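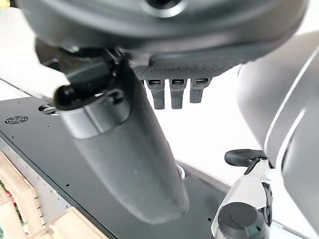 Figure 4.1 Arm segment and gripper at close range, with a black work surface behind.

Chapter 4
Teaching by Demonstration

A robot can be shown a task in two ways. In hand guiding, the teacher moves the arm directly. In remote control, the teacher works from a separate station and the arm follows. Both methods store joint positions and gripper commands over time. Students should read Section 3.2 before beginning.

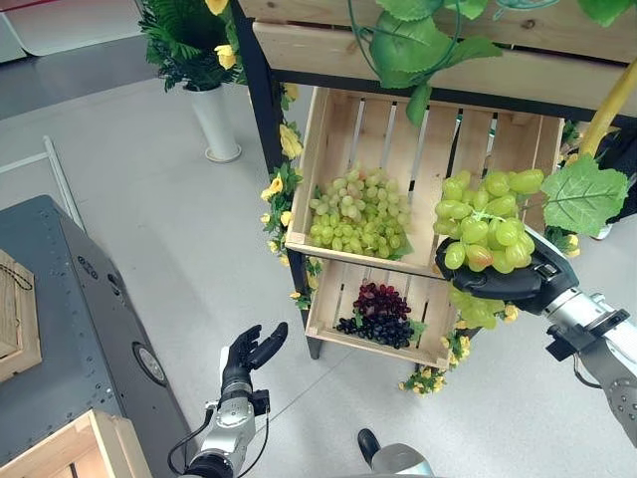 Figure 4.2 A bunch of light green grapes held in the right hand; the left hand is open.

Soft fruit is used throughout this chapter. The Dimdale exercise, prepared by Anitha Marar, calls for 30 demonstrations per student pair, of which 20 are kept for training. Section 4.1 covers the choice of starting pose.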